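This data card accompanies release 11 of the Prerkon Drawer and Door Demonstrations, a collection of simulated manipulation episodes recorded by remote control. It is maintained by the Trernix Laboratory for Assisted Manipulation. Please read the section on known issues before training on the `legacy` split.

## Summary

| Field | Value |
|---|---|
| Release | 11 |
| Released | 2019-04-02 |
| Episodes | 443 |
| Training split | 400 |
| Held-out split | 28 |
| Legacy split | 15 |
| Control rate | 20 Hz |
| Data type | Simulated, teleoperated |
| Contact | Elínborg Damgaard |

## Purpose

The collection supports research on learning from demonstration, in particular the approach to and grasp of handles on household furniture. It was prepared for groups that need complete human-controlled trajectories, including the corrections an operator makes before contact. Those corrections have been kept. Episodes were not smoothed, shortened, or re-timed after recording.

The collection is not suitable for estimating the forces needed to open real furniture. Friction and damping values were chosen for stable simulation and were not measured on physical cabinets.

## How the demonstrations were recorded

Operators controlled the simulated arm with a six-axis hand controller. The left button closed the gripper and the right button opened it. Each operator completed a practice period under the supervision of Reinaldo Sales before any episode was accepted.

An episode begins when the operator releases the pause key and ends when the operator presses it again. The task instruction was displayed as one line of text and is stored with the episode. Operators were told to:

- approach the handle at a speed they could comfortably control;
- stop and correct the alignment of the fingers if needed;
- avoid pushing against the face of the drawer;
- leave the gripper open at the end of the episode.

Failed attempts are included if the operator recovered within the same episode. They carry the value `recovered` in the `outcome` field. Episodes that were abandoned have been removed.

## File layout

```
prerkon/
 train/
 heldout/
 legacy/
 meta/
 operators.csv
 tasks.csv
 CHANGES.md
```

Each episode is a single HDF5 file with these groups:

- `obs/wrist`: grayscale frames from the wrist camera
- `obs/joints`: joint positions in radians
- `obs/gripper`: finger opening, from 0 (closed) to 1 (open)
- `action`: the command sent by the hand controller, after scaling
- `info`: task text, operator code, outcome, and simulator seed

Time stamps are in seconds from the start of the episode. Operator codes are consistent across all splits. The list linking codes to names is not distributed.

## Known issues

1. In the `legacy` split, the gripper opening was stored one step late. Shift `obs/gripper` by one entry before use.
2. Some episodes contain a long pause before the first motion. Users who sample frames evenly may wish to trim it.
3. The outcome labels were assigned by a single reviewer, Chalerm Chareonsuk. A second review is planned for May.
4. Wrist frames carry no color information. Methods that expect three channels should repeat the single channel.

## Terms of use

The data may be used for research and teaching. Redistribution of modified copies is permitted if the changes are listed in `meta/CHANGES.md` and the release number is kept. Commercial use requires written permission from the Drindport office.

Reports of damaged files should give the split, the file name, and the checksum. Baldur Norðdahl handles corrections to the files, and Eulalia Rivadeneira handles questions about licensing.

## Wrist view during a handle approach

The fingers enter from the top of the wrist image, and the handle is normally found in the lower half. Alignment should be judged from the finger tips and the bar together. In the view below, the tips end just above the ledge, with the bar of the handle lying under it at a slight tilt, its right end a little lower than its left.

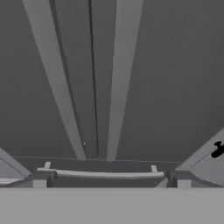 ## Citation

Trernix Laboratory for Assisted Manipulation. *Prerkon Drawer and Door Demonstrations*, release 11. Drindport, 2019.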